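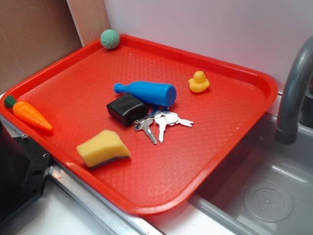
The Vishwakarma arm has been in service on the kitchen counter since August, and its principal duty in the present phase of work is to pick objects from a tray and place them where it is told. This entry records the changes made to the gripper and the control program during the winter, together with the matters that remain open. The test set has been kept deliberately mixed. The red tray holds a rubber duck, a toy carrot, a sponge, a blue toy bottle lying on its side and a bunch of keys, and each of these makes a different demand on the fingers. The tray also sits with one corner over the sink, an arrangement that places more of its surface within the reach of the shoulder joint.

The first version of the gripper used flat printed fingers with no covering. These performed adequately on the sponge and poorly on nearly everything else. The bottle rolled whenever one finger made contact before the other, and a hard grip on the duck tended to push it out of the jaws. The fingers were reprinted in January with a shallow curve and lined with strips cut from a bicycle inner tube. The strips are held on with contact cement. Double-sided tape was tried and was abandoned within a day.

The revised fingers weigh 34 grams as a pair, including fasteners. The added weight required a small change to the wrist servo settings, which had been tuned for the lighter parts and produced a visible shake at full extension. Lowering the acceleration limit removed most of the shake. The arm is now slower on the return stroke, and for the purposes of this project that is acceptable.

Keys remain the most difficult item. They change shape every time they are set down, and the bright metal confuses the depth estimate. The program often chooses a point between two keys, where there is nothing to hold. Ffion Jarman, with whom the workshop space at Bidwood is shared, proposed that the program look for the largest dull area in the cluster and ignore the shiny parts altogether. The suggestion was adopted. In the present set there is a black piece, similar to a small pouch, among the keys, and directing the grip toward it has given far better results than any earlier method. It does not solve the general problem of a plain ring of keys.

Some 287 attempts have been logged with the new fingers. The log records the object, the chosen grip point, the motor current at closing and a note on the outcome. A full analysis has not been completed. It may be stated at this time that the carrot has become the most dependable object in the set when gripped across the body, and that its ribbed surface appears to suit the rubber lining well. Grips near the tapered end continue to slip.

Power is supplied by a 12 volt bench unit purchased secondhand from Pondex. The unit has been satisfactory, although its fan is loud enough to be heard in the next room, and work after ten in the evening has been discontinued at the request of the household. A quieter replacement will be considered when funds allow.

The mount deserves a brief note. The original clamp, a Honivholm desk clamp intended for a lamp, loosened under repeated motion and allowed the whole base to turn by a few degrees over an afternoon. Every stored position was then wrong by the same amount, and considerable time was spent looking for a fault in the software before the clamp was checked. The base is now bolted through a plate. Readers building a similar arm are advised to mark the base position with a pencil line and to inspect it before each session.

Work planned for the spring includes a force sensor in one finger and a second set of linings in a softer rubber. The drawings for the curved fingers will be posted when the screw holes have been corrected; they are 2 millimeters too close to the edge in the current file, and one finger has already split there.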